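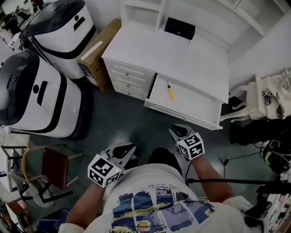

A reader wrote in after the March update to say that the wide drawer on the Pokik drops at the front when it is pulled all the way out, and that small items end up against the back panel every time it is closed. The first point depends on load. The second is correct and applies to every unit we have handled.

Plerkero Pokik desk with hutch, white: long-term review
Updated Saturday, July 31, 2021

Configuration reviewed: desk with hutch, left-hand drawer stack, wide drawer under the right half of the top, round knobs on the stack, white finish throughout. Price as ordered was $500 with the hutch. The desk can be bought without the hutch and the hutch can be added later, but the rear edge of the top has to be drilled in that case and no drilling template is supplied.

Assembly

The desk ships in two cartons, the hutch in a third. The hardware is bagged by step and the bags are numbered. Numbering in the manual matches the bags except at step 14, where the manual calls for the long screws from bag 6 and they are in bag 7. Two people are needed to turn the carcass upright. Everything else can be done alone.

The drawer stack is built as a separate column and carries the left side of the top. It must be square before the top goes on. We measured the diagonals, found a difference of 3/16 inch, and corrected it by loosening the back panel and refastening it from the opposite corner. With the column out of square the bottom drawer rubs on the left side. With it corrected the rubbing stopped.

Tools required: No. 2 Phillips screwdriver, hammer, level. A power driver at a low clutch setting saves time on the runners.

Drawer stack

The small drawers run on side-mounted metal runners with a plastic roller at the front. Travel is about three quarters of the drawer depth. The knobs are held by one machine screw each, from inside, and work loose with daily use. A drop of medium-strength threadlocker cured this. Replacement knobs with the same thread are easy to find.

There is no interlock. All the drawers in the stack can be open at once, and with the hutch loaded and the desk away from the wall the unit will still stand, but we would use the supplied wall bracket anyway.

Wide drawer

The wide drawer is the best feature of the desk and has the weakest hardware. It is shallow and undivided. Pens, markers, cables and notepads fit. A box file does not. With a light load it stays level at full extension. With a dense load toward the front (we used a full tray of screws) the front edge dropped 1/4 inch and the drawer had to be lifted slightly to close.

The drawer bottom is smooth. A single marker left loose in it will change position each time the drawer is moved. A strip of nonslip shelf liner fixes the sliding and takes two minutes to cut. The Ala insert tray sold for this desk also fixes it, but it leaves a gap along the right side and uses up a good part of the depth.

Plerkero states that the runners are tested to 2000 cycles. That is low for a desk drawer in regular use. Ours has not failed, though the left runner is noisier than it was in March.

Top and hutch

The desktop wipes clean with a damp cloth. Permanent marker came off with isopropyl alcohol and left no shadow. Dark items with hard feet leave faint gray streaks that need a melamine sponge. A soft pouch or case can live on the top without marking it.

The hutch takes up the rear of the work surface. What remains in front is enough for a laptop and an open notebook. A large monitor has to stand forward of the hutch, which puts the screen too close for most users. Buyers with a large monitor should take the desk alone.

Stated load for desktop and hutch together is 100 pounds. We did not test to the limit. With books across the full width of the hutch we measured no sag after two weeks.
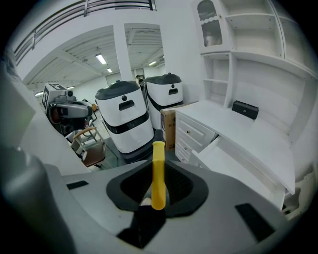
Pokik desk with hutch, drawer stack on the left; chair with upholstered seat to the left of the room.

Placement and seating

The white finish shows dust less than expected and scuffs more than expected, mainly on the side panel at shoe height. Against a white wall the unit reads as built in. On a hard floor the glides slide easily, and felt pads should be fitted before the drawers are filled.

Leg room is limited by the wide drawer. Clearance from the floor to the underside of the drawer is 24 1/2 inches. A chair without arms goes under with no trouble. Armchairs should be measured first. The Shabalala office chair, often bundled with this desk, clears only at its lowest setting.

Faults noted to date

Knobs loosening on the stack, corrected with threadlocker.
Wide drawer drops under a heavy front load, not corrected.
Left runner of the wide drawer noisy, under observation.
Manual error at step 14, still present in the current download.
One cam fastener stripped during assembly. Two spares were included.

Recommendation

Suitable for writing, laptop work and light storage. Not suitable as a workbench or for heavy tools in the wide drawer. At the price with hutch it is fair value. Without the hutch there are sturdier desks for the same money. The next check of the runners will be added to this page when it has been done.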